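4.2 Building the cell and picking the tasks

By the time we got to this part of the Plamilberg project we had already decided that two arms were better than one, mostly because every task we actually wanted to try needed something to be held still while something else moved. With a single arm in our first year we spent far too many evenings taping things to the table! So for the second round the students wrote down what they thought a pair of arms ought to be able to manage, and we threw out anything that involved liquids (sorry) or anything sharp.

What was left was a list of small household jobs: putting a phone on its stand, moving a jar from one side to the other, fetching a snack from a basket. I liked this list a lot, and I still do. It looks easy on paper, and then you try to put a flat black phone on a folding stand with two fingers and you begin to respect your own thumbs.

The layout is shown in Figure 2. Both arms are mounted on a rail along the front, so they reach in over the table from the same side, and the baskets hang off the frame to keep the table top free for the phones, stands and jars. The students chose the wallpaper. I had asked for something busy, as our vision model from the first year had only ever seen plain grey walls and fell to pieces the moment we carried it into another room, and they came back with bullfinches.
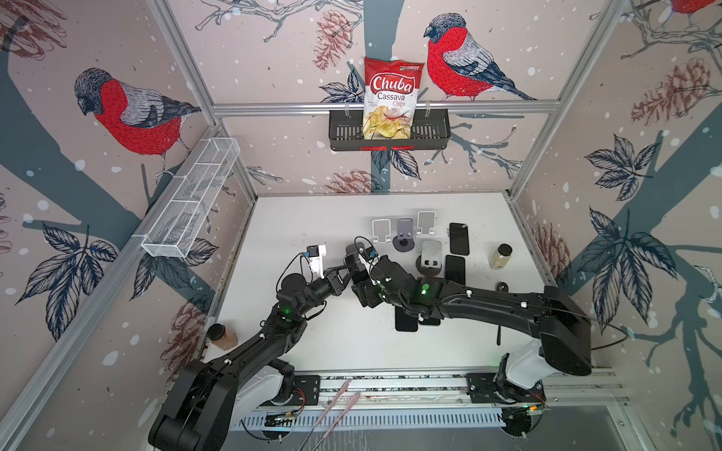 Figure 2. The two-arm cell with phones, stands and jars on the table. The grippers meet in the middle of the workspace.

We drove the arms by hand for all the training runs, using the Keveo control software with a few changes of our own. Each student took a turn as driver and a turn as note-taker, and we swapped after every block so that no one person's habits ended up all over the data. That was the idea, anyway. In practice two of the drivers were so much smoother than the rest of us that you can pick out their runs just by looking at the joint plots. We kept everybody's runs in, wobbles included, and come back to this in Section 5.

Altogether we aimed for 1000 runs and set aside 200 of them for testing before anyone had trained anything. I would recommend doing this early - we left it until the end in the first year and then argued for a week over which runs were fair to use. The split was fixed on 2019-06-29 and we haven't touched it since, even when we badly wanted to.

Meeting in the middle turned out to be the tricky bit. Each arm is fine on its own side, but a handover needs both grippers in a rather small space, and the cables loop up just where you would like to put the other hand. We ended up with a simple house rule: the arm that is holding something stays put, and the empty one does the travelling. The drivers grumbled a little at first, but it made the runs much more alike, and the model trained on them (we called it Na, for reasons lost in the group chat) seemed to pick up the rule too.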